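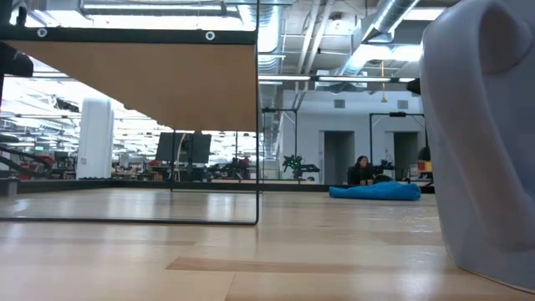 Keep the dull examples

I spent 20 days in January gathering demonstrations at Randeck, and I'm still cross about how many we binned! Every wobbly reach, every second go at a grasp (76 of them in one batch) got thrown out for being untidy. But a learning system fed only perfect runs has no idea what to do when it's a bit off. I'd swap 22 spotless examples for six messy ones with a decent recovery in them. Keep the fumbles, label them properly, and let the thing learn from those too.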